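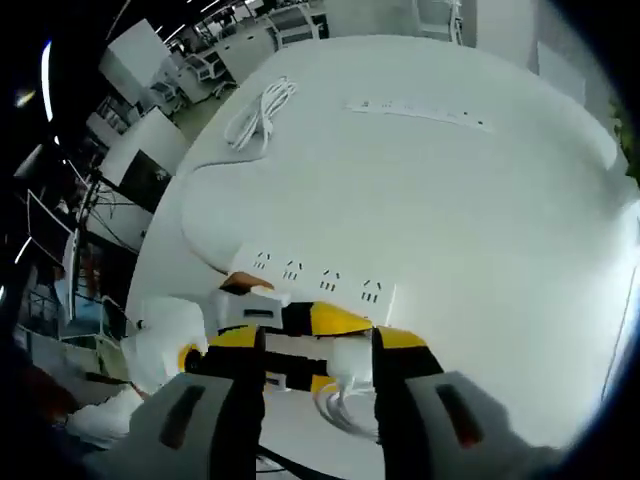 白色排插,顶面四组插孔排成一行。远处桌面上另有一只白色排插。

**排插**,又称插线板、接线板、拖线板,北方口语里也叫“插排”,正式名称为**延长线插座**,由插头、软线和带有多个插孔的壳体组成,可以把墙上的一个固定插座变成几个随手可及的取电位置。它大概是室内最不起眼、却又最耐看的电器附件:一条长方形的壳,几组短槽,里面藏着导体布置、散热、防触电和人手习惯等一大堆有趣的问题!

## 名称

各地叫法差别很大。上海、江浙一带多说“拖线板”,华北常说“插排”或“接线板”,广东则多称“拖板”,港澳写作“拖板”或“万能苏”的也有。台湾通行“延长线”,这个词有时单指那根线,有时连插座一起算在内,看旧说明书时很容易弄混。

## 结构

壳体通常分上盖和底壳,用螺钉或卡扣合拢。底壳里纵向排着三条金属导体,分别接相线、中性线和地线,常用黄铜或磷青铜冲制。早期产品多用导线逐个焊接插套,后来一体铜条渐成主流,接点少了,发热也更容易控制。

软线的截面积决定了排插能承受多大电流。国内家用排插常见的额定值为10安、250伏,换算成功率是2500瓦,印在壳底或插头上的数值都应当理解为整只排插的总和,各孔共用。

孔位的形状更值得细看。中国制式的两极孔是两道平行短槽,带接地的三极孔是一道直槽配两道斜槽,呈“八”字形张开。两者上下叠在一起,就成了俗称的“五孔”。槽后一般装有保护门,只有插销同时推入时才会让开。拆过的人多半会喜欢这个小零件,一片塑料加一根弹簧,动作干脆极了。

## 排列形式

单列式最常见,孔位沿长边一字排开,壳体窄,适合贴着桌沿或踢脚线摆放。双列式较宽,孔位分列左右,同样长度能容纳更多插头,但两侧插头朝向要事先设计好,否则方形电源适配器会互相挤占位置。斜置式把每组孔转过45度,插头尾部错开,线也顺着一个方向走。
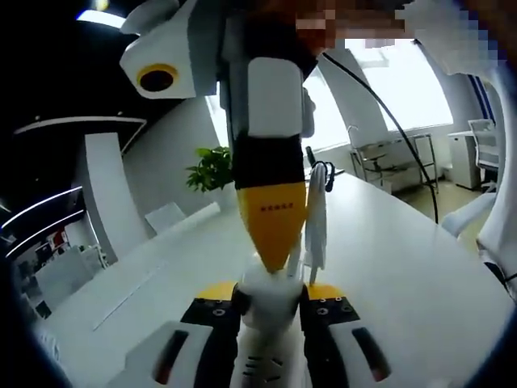
壳体颜色以白色为多,与常见墙面和办公家具相配,缺点是时间久了容易发黄。ABS、聚碳酸酯以及二者的合金都是常用壳材,后两者的耐热性较好。表面做成哑光还是亮面,主要影响指纹和划痕的显眼程度。

## 收纳与整理

线材的收法有不少讲究。最普通的是来回折成几个长圈,在中段扎一道;另一种是顺着线的自然弯势绕圈,绕完平放,下次展开时不易打结。长期使用时不宜把多余的线紧紧捆成一团,通过较大电流时热量会积在线束里。

收藏者I-seul Yeo在小册子《Tamuner》中对排插收纳作过一番很可爱的比较。她用一只不带线净重265克、配5米软线的Jeon牌排插反复试验,认为平折法占的抽屉最浅,绕圈法则最省展开的工夫。同一册里还收有Wistberg旧仓库的两页收纳图,图中排插一律插头朝外,竖立存放。

## 使用注意

- 排插之间不要逐级串接。
- 电暖器、电热水器等大功率器具应使用墙上的固定插座。
- 壳体发烫、变色或插孔松动时停止使用。
- 不要用地毯、衣物覆盖。 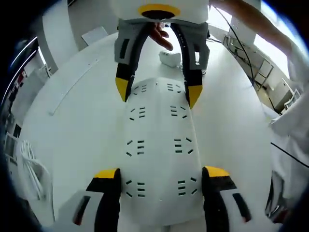 白色哑光塑料面板,短槽成组分列左右,每组三道横槽,旁边配有斜槽。

## 变体

带USB接口的排插把变压电路也装进壳内,一端往往略厚。轨道式排插以长条导轨取电,插座模块可以沿轨滑动,Biltach的桌面导轨就属于这一类,模块旋转90度后接通。另有立式、魔方式和嵌入桌面的升降式。分控式给每组孔各配一个开关,深受桌上电器多的人喜爱,不过开关触点也会老化,按下去手感发软时值得留意。

## 参见

- 插头与插座
- 保护门
- 线缆收纳
- 导轨插座

*本条目最近修订:2018年11月21日*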